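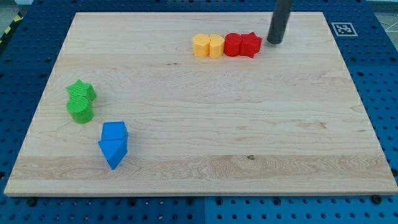

Wallbridge Institute – Shared Control and Learning Group

Call for participants: come and push some blocks about for us

We are looking for people to spend an afternoon or two steering a robot arm in our lab at Stuldale, and we would be very glad if one of them were you. You don't need to know anything about robots, or programming, or engineering of any sort. If you have ever used a computer mouse, slid a coaster across a table or moved the furniture round in a room until it looked right, you have most of what we need already, and we will happily teach you the rest over a cup of tea.

The project is called Hareo. Its aim is to get a robot arm to follow ordinary spoken instructions for small jobs on a table top, such as "put the red star beside the yellow blocks" or "bring the green ones a bit closer to the middle". The arm doesn't pick anything up. It has a plain dark rod at its end, and it gets things done by pushing, in the way you might nudge a crumb to the edge of a plate with one finger. Pushing sounds simple until you try it! A star catches on its points and swings round, a cylinder slips off to one side if you meet it even slightly off centre, and two blocks standing close together have a habit of setting off as a pair when you only wanted one of them.

People get the hang of it surprisingly quickly, and they do it in all sorts of ways. Some are slow and careful and go round the back of a block several times before touching it. Others shove first and tidy up afterwards. The computer learns by being given examples of people doing the job, and if all the examples come from the handful of us who work in the lab (who by now have very settled habits) it learns our habits and gets stuck whenever it finds itself somewhere we would never have gone. So we want to gather examples from a much wider set of hands.

What you would be doing

There are two parts to a session, and most people do both.

In the first part you sit at a desk beside the robot's table and steer the rod with a hand controller. The blocks are red, green, blue and yellow, in simple shapes you will recognise straight away, and they live on a pale wooden board. You will have a few minutes to play about with no task at all, and please do use them. After that we start recording, and you simply keep going, making whatever arrangements take your fancy – lines, corners, colours together, colours apart, a sort of smile if you feel like it – for as long as the block of time lasts. We do ask that you keep the pieces on the board, and if one gets into an awkward spot near the edge, tell us and we'll stop the arm and bring it back in by hand.

In the second part you are away from the robot, at a screen in the room next door, watching short clips of other people's pushing and typing in what you would have said to the arm to make it do what you are seeing. There is no correct wording. If you would say "shove the blue triangle up a touch", then that is what we want you to type, and if you would say "kindly move the lower blue piece away from yourself" then we want that just as much. Please don't try to sound like a computer. We have had plenty of very stiff sentences from our own staff and could do with some livelier ones. Spelling mistakes are fine and we leave them in.

A few participants may also be invited to a third, shorter kind of session, in which one person steers and another calls out instructions as they go along. It is rather good fun in pairs, so if you would like to sign up with a friend, a partner or a grown-up son or daughter, mention each other when you write and we will do our best to book you in together.

How long it takes

A session lasts 2 hours, including the introduction and a proper break in the middle. The steering is divided into short stretches, because pushing small things about with a controller asks more of your attention than you might think, and tired pushing is of less use to us than fresh pushing. You may stop at any point, for any reason or for none, and you will still be paid for the whole session.

You can come once and leave it at that, or you can come back. We particularly like having people back, as the recordings from someone's second and third visits tend to look quite different from the first. We are looking for 80 participants in all, with sessions running from October until the spring and a gap over Christmas and New Year.

Who can take part

You must be 18 or over and able to tell the four block colours apart comfortably on the board (if you're unsure, come and have a look before you book, and we can set out the pieces for you). For the typing part you will need to be at ease writing short sentences in English, though it needn't be your first language, and we would love to hear from people for whom it isn't. Left-handed people are very welcome; the controller works equally well on either side of the desk. The chair and desk both change height, and there is room to steer from a wheelchair.

We can't take people who already work on robot arms for a living, or current staff and students of our own group. Students from elsewhere in the Institute are fine. So are retired engineers, whatever you used to build!

If gaming is your thing you will probably find the controller easy, but please don't be put off if you have never held one. Quite a few of the recordings we go back to most often came from people who were new to the whole business and took their time.

Safety

The arm moves slowly and stays within its own area. The edge of the table has yellow and black tape on it, and while the arm is switched on we ask everybody to keep hands, sleeves, lanyards and long scarves on their own side of it. You will have a stop button within reach throughout, and so will the member of the team who is with you. Pressing it does no harm at all to anything, so please don't be shy about it. We would sooner restart the arm a dozen times in an afternoon than have someone sit there feeling uneasy.

What we record and what we keep

Cameras over the table record the board, the blocks and the end of the arm. They do not point at you. We save the movements of the controller, the pictures of the board and, later on, the sentences you type. In the paired sessions we record sound as well, and there is a separate form for that, which you can decline without affecting anything else. Your name is kept apart from the recordings in a locked list, and you can ask for your recordings to be taken out up to the point when the collection is released to other researchers. We will tell you in good time before that happens.

The information sheet sets all of it out at greater length, and we will send it to you before you book so that you can read it at home without anybody hovering.

Payment and travel

We pay £200 to anyone who completes the full set of sessions we agree with them at the start, and a fair share of it for anyone who comes to fewer. Payment is by bank transfer at the end of the month. Bus and train fares within the county are paid back on top, so do hang on to your tickets, and please tell us beforehand if getting here would mean a taxi – we can usually arrange it from our end, which saves you waiting for the money.

There is tea, coffee, squash and a tin of biscuits in the break room. Let us know about allergies.

Finding us

The lab is in the Escobedo Building on the Stuldale site, Room 503, on the fifth floor. There is a lift to the left of the main doors as you come in, and it is a good deal more reliable than the one by the bicycle sheds, which has a mind of its own and sometimes declines to go beyond the third. Buses from the town centre stop outside the gate. Visitor parking is limited, and after nine in the morning you are unlikely to find a space, but the public car park behind the swimming baths is only a short walk away.

Ring the bell at the lab door even if it is propped open, and somebody will come and fetch you. Sessions start at 9.30 am and 1.30 pm, with an evening session at 5.30 pm in some weeks for people who work in the daytime.

How to put your name down

Write to the Hareo team through the contact form on the Group's page, or leave a note at the Escobedo Building reception, where they have a stack of our reply slips. Please tell us:

your name and how you would like us to get in touch
whether mornings, afternoons or evenings suit you best
whether you are hoping to come on your own or with somebody
anything that would make the visit easier for you, such as a quieter time of day, large print forms or a particular sort of chair

You needn't send a CV or tell us why you want to take part. We will reply within a week with the information sheet and some possible times, and nothing is settled until you have read the sheet and told us you are happy to go ahead. If the October and November places have gone by the time we get to your message, we'll offer you something in the new year and keep your name on the list for cancellations in the meantime, unless you ask us not to.

Anyone who would like to see the robot before deciding is welcome to call in between noon and 1 pm, when the arm is generally free and one of us is usually eating a sandwich nearby. You can have a go with the controller without signing anything, as nothing is recorded over lunch.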